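Getting Marks Off a White Table

White tops show everything, and most of what they show comes off with dish soap and warm water. Wring the cloth out well. A dripping cloth leaves streaks and lets water creep into the seams.

For pen or marker, dab on rubbing alcohol, wait 30 seconds and wipe. Try it on the underside first.

Tea and coffee rings need a paste of baking soda and water. Leave it on for 3 minutes, then rub lightly with a soft sponge. Skip the green scouring pads - the scratches hold dirt and the top looks gray within a year.

Dried glue lifts with an old plastic card held nearly flat. Warm it with a hair dryer on low if it won't budge.

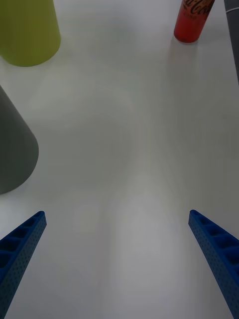 Rinse with plain water afterward and dry with a clean towel. Soap film dulls a smooth surface and picks up dust.

Tip on the plastic card sent in by Raluca Toma, Stidport.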